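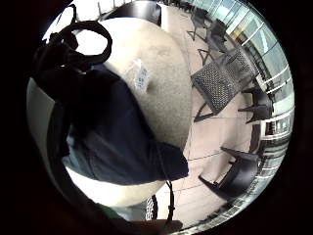
tulle_and_twine
Booked 68 navy table runners from Gullier for our October reception and I'm so excited! Hall is Zistamholm. Would you do 8 tables or squeeze in more?
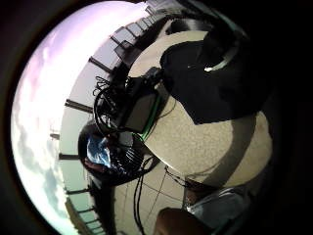

marqueemad
Love navy runners! Go 8 and leave room to dance. With a long bank of windows like that you'll get gorgeous light, so skip the uplighting.

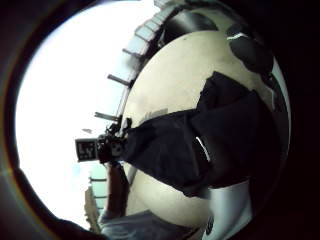
possumbride
Disagree, hire the uplights! It's dark by dessert. 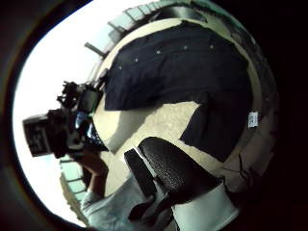

marqueemad
Fair, but candles are cheaper. And why 68 runners??

tulle_and_twine
Typo, 8!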